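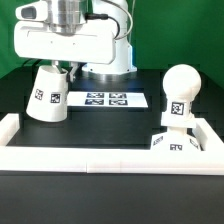
A white robotic arm over a black tabletop.

Public Libraries Should Publish Their Repair Budgets

January 2022

Each year the residents of Justholm receive a printed summary of what their public library has bought. It lists new titles, new subscriptions and new furniture for the reading rooms. It does not state what was spent on keeping existing things in use. The same is true in Tekside, and it is true of most towns of similar size. This essay argues that the omission should be corrected, and that the correction would cost very little.

Maintenance is difficult to present to the public. A new children's section can be opened with a ribbon and a short speech. A boiler that has been serviced on schedule produces no event of any kind. Boards of trustees are aware of this, and when money is short they tend to protect the purchases that residents will notice. The roof waits another year, as do the bindings.

The consequences are usually slow to appear. In Justholm, the main branch closed for 3 weeks last June after a drain that had been reported on several occasions finally gave way. The cleanup was paid for out of the acquisitions fund. Some 196 volumes of local history were withdrawn, many of them printed in small numbers and not available for purchase at any price. A resident reading the annual summary would have learned only that fewer books were bought.

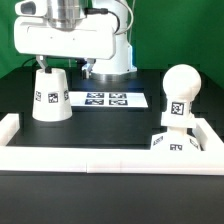
What a Published Figure Would Change

A library that reports its repair spending must first know what it is. Many do not. Small jobs are charged to general operations, large ones to the town's capital account, and the work of staff who mend books at the desk between patrons is not charged to anything. Gathering these amounts on one page would be useful to the trustees even if no resident ever read it.

Residents would read it, however, at least when a levy is proposed. At present a request for building funds arrives as a surprise, and voters are right to ask why the need was not mentioned earlier. A record of repairs carried out, and of repairs put off, would allow them to judge the request on its merits.

The Objection From Staff Time

It will be said that libraries already report too much. The objection deserves a fair hearing. Branch managers in smaller towns complete returns for the county, the state and their own boards, often with differing definitions of the same item. A further form would not be welcome.

The proposal here is more modest. Ibarra has for several years added a single page to its existing summary, with one line for each job costing more than $300 and a total for everything below that amount. Deferred work appears at the foot of the page, with the year in which it was first reported. The format is plain - it would not win a prize for design - but it can be followed by any reader in a few minutes.

A second objection is that a list of deferred repairs may embarrass those responsible. That is possible. It may also protect them, as a manager who has asked for a new drain in writing should not be blamed when the old one fails.

Where to Begin

Towns that share services could begin together. Justholm and Tekside already share a catalog and a delivery van, and there is no reason they could not share a reporting page. Virkero, which joined the arrangement more recently and whose building is 30 years old, would have the most to gain from starting its record now. The next summaries are due in draft this spring, and trustees in all three towns should ask for the page to be included.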